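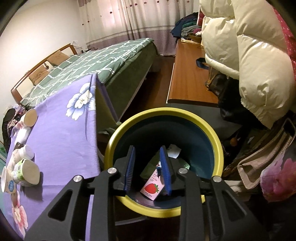

Support > TV app > Playback > Closed tickets

My tickets Devices Billing Contact Sign out

Subject: Season 2 of Brandão stops after episode 3 and shows season 1 again
Opened by: Shirin Yazdani
Handled by: Krishnamoorthy Chowdary
Status: closed

Shirin, 19:40
Hello. I am watching the series Brandão on the Cesstead app on my television. Season 1 was fine. In season 2, when episode 3 finishes, the app does not go to episode 4. It starts season 1, episode 4. The title on the screen says season 2, but the story is the old one. I have switched the television off and on, signed out and signed in, and removed the app and installed it again. The result is the same each time. On my phone the correct episode plays. Subtitles are set to English, sound is original Portuguese.

Krishnamoorthy, 20:05
Thank you for the clear report. Please tell me the app version (Settings, then Information) and whether you use one profile or more. Does it also happen if you choose episode 4 from the list, without waiting for the countdown?

Shirin, 20:22
Version 8.50. Two profiles, mine and my sister's. From the list it is also wrong, but only in my profile. In hers it plays correctly – I did not think to try this before, sorry. She has not watched season 1.

Krishnamoorthy, 20:31
No need to be sorry, this helps. Please open your profile, go to Watch history, and remove only the entries for Brandão. Then close the app fully and wait for the home page to load again.

Shirin, 20:58
I removed them. Now episode 4 of season 2 starts from the list. After the countdown it is still season 1. The progress bar stops at 80 per cent for every episode I had finished.

Krishnamoorthy, 21:10
I can see the old progress markers on our side. They were kept from before the two seasons were put under one title in July. I have cleared them for your profile. Please try once more. Your other series, including Bekari and Plelell, should keep their places.

Shirin, 21:47
It works now. Episode 4 came after episode 3, and the next one also. Bekari is where I left it. Plelell lost its place, but I was only in the first episode – it is not important.

Krishnamoorthy, 21:52
I have added the Plelell problem as a separate note. Closing this one.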